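Facilities Support - Ticket 77
Subject: Wire rack on the white board will not hold cloths and small items
Opened by: Hatem Tahiri
Opened: 14 December 2025
Location: Duggan building, Room 15
Priority: 3
Status: Open, monitoring

Reported problem
The requester states that the black wire rack supplied in the Cotik order shifts whenever a cloth is hung on it or taken off. Cleaning cloths then end up on the work surface, where they pick up dust. The requester asks whether the rack is faulty or should be placed elsewhere.

The light blue microfiber cloth is of the thick, plush type. Staff have been instructed to bunch it and bring it to the rack from the side, clear of the thin rods.

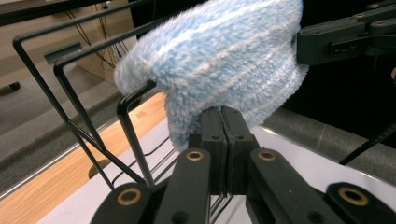

Step 1. Inspection of the rack
The rods were checked by hand and no bent wire was found. The rack was then placed without contents near the back edge of the white board, on the wooden table, and pressed lightly at each corner. It rocked slightly at one corner - the board does not lie fully flat. The translucent blue item with the row of teeth is to be stored in the same rack and was included in the check.
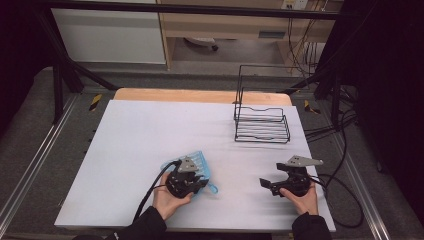

On the bare table the rocking stopped, and the fault is therefore recorded against the board. A replacement board has been requested from Skevska. The rack remains in service.

Step 2. Handling of fluffy items
The white fluffy item is bulkier than the cloth and tends to catch on the wire ends. Until the new board arrives, it should be held at 2 points while it is being moved near the rack, and it should not be pulled across the top rail. 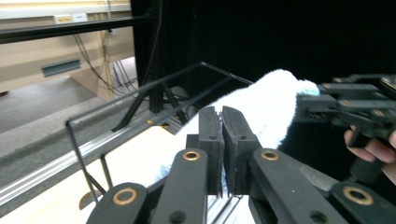

Question from requester: Where should the cloths be kept until the replacement board is delivered?

Reply from Facilities: Please fold them and keep them in the Clorosov cabinet by the door. The rack may be used for light items only.

Next action: Facilities will repeat the corner check once the new board is in place. Hatem Tahiri will be notified through this ticket.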